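The Best Fault I Ever Had Was a Boring One

April 2018

I want to make a case for loving your failures, and I want to start with one that lasted less than a second.

We had a pair of hand-held grippers running on a bench at Ornell, the kind a person wears like a big stiff pair of tongs while the wrist camera records everything the fingers do. The logging ran on a Macaraeg box under the table. The job was switches. Find the switch, press it, back off, do the next one. We wanted 2,000 presses in the set so that an arm could later learn from them, and we had 987 when the log simply stopped. No alarm, no smell, no drama. Somebody's fingertip had come down on the switch that fed the Macaraeg box, and the box went off, exactly as it had been told to.

I laughed for a good minute. Then I got very excited, and I have stayed excited, and I'd like to explain why! 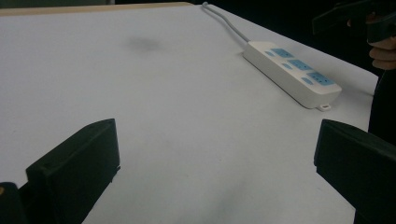 A rocker switch is a wonderful thing to practice on. It's small, it has two clear states, it pushes back a little, and every home and workshop on earth has a drawer full of them. A child can do it. And yet when you put a stiff block of plastic where your fingertip used to be, you find out how much your skin was doing. You come in at a slant. You touch the neighbor. You lean on the housing and the whole thing scoots (we had a run of those in the first hour, and I treasure every one of them).

So the press that killed the log was an ordinary bad press. It was a miss by the width of a pencil, the same miss we'd been recording all afternoon, with one difference: this time the thing being missed onto was real. We had let our practice object and our life support get too near each other on the same bench. A spare strip had been swapped in during a tidy-up, it looked like the other one, and it was live.

Here is my opinion, and I'll put it as plainly as I can. Our field spends far too much of its safety worry on big motions and far too little on small contacts. We draw cages. We tape the floor. We argue over how fast an arm may swing, and we should, because a swinging arm can break your wrist. But the machines I'm most hopeful about, the ones that will help my aunt get her kettle going in the morning, won't be swinging at anything. They'll be pressing, plugging, twisting and tugging, at walking-around-the-kitchen speed, on things that were built for human fingers. Their accidents will be small contacts with large results. The wrong switch goes off and it was the freezer. The right plug comes halfway out and stays halfway out.

When I looked for how we would have caught this on paper, I found a lovely safety sheet with 70 lines on it. I wrote more than half of that sheet myself. It covers pinch points, batteries, trip hazards, even hair. There isn't a word in it on what the fingertip is allowed to touch, or what happens downstream when it touches the wrong thing. I had treated the object on the table as scenery. The gripper was the dangerous part, in my mind, and the object just sat there being gripped.

Genalyn Sison, who was holding one of the grippers at the time, put it better than I could. "I knew I'd hit something," she told me. "I just didn't know it was us." I've had that written on the whiteboard ever since.
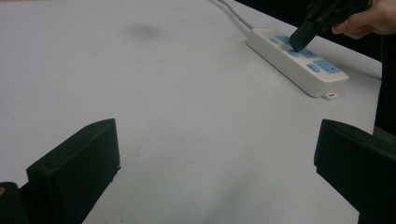 Now, the fun part: what do you do about it? My first instinct was to tighten the press itself. Smaller fingertip, softer pad, better camera angle, more coaching. We did some of that and it helped. But a narrower tip still misses, just by less, and I don't believe anyone will ever build a finger that doesn't. I've stopped asking for one.

What I want is for the miss to be cheap. On our bench that came down to plain housekeeping. Practice strips get nothing downstream, ever, and the plug end gets a cap so that nobody can make one live by accident. Anything that feeds the computers is screwed to the wall at shoulder height, on the far side of the room. The logger got a small battery of its own, so a dropped supply shows up in the record as an event, with a time on it, where before we had only a hole. None of it is clever. The whole lot took one morning and 6 screws.

The battery is the piece I'd shout about from a rooftop. Before it, our worst failure was also our least documented one, and I suspect that's true in a great many labs. The trial that cuts its own power leaves no trial behind. You look at your data and see a tidy run of good presses, and the set is telling you, very sweetly, that this never goes wrong.

I'd go further. Keep the bad ones and label them with care. The slants, the scoots, the taps on the neighbor. There was talk of trimming our misses before handing the set over to the Pendska team, and I argued hard against it (I may have stood on a chair). A machine that has only ever seen good presses has no idea what a bad one looks like from the wrist, and so it has no reason to stop.

We started the count over last September, from zero, with the misses left in. It's slower, and some sessions look like a mess on playback. I watch them anyway, usually with a sandwich, and I still find something new in most of them.

COMMENTS (4)

tallbench
We had the same thing with a foot pedal. Lost a whole afternoon and blamed the software for two days.

Iris K.
Agree on keeping misses, but who labels them? Our labelers can't agree on what counts as a slant.

solder_and_rye
Screwing it to the wall is great until you need to reach it in a hurry. Where's your emergency stop?

author
@solder_and_rye Separate button, big and red, by the door. It's on line one of the sheet, so I got that much right!

RELATED
Iliter wrist mounts after a year of hard use
Why our fingertips are square
Notes on cable strain at the bench
What should a robot do when it isn't sure?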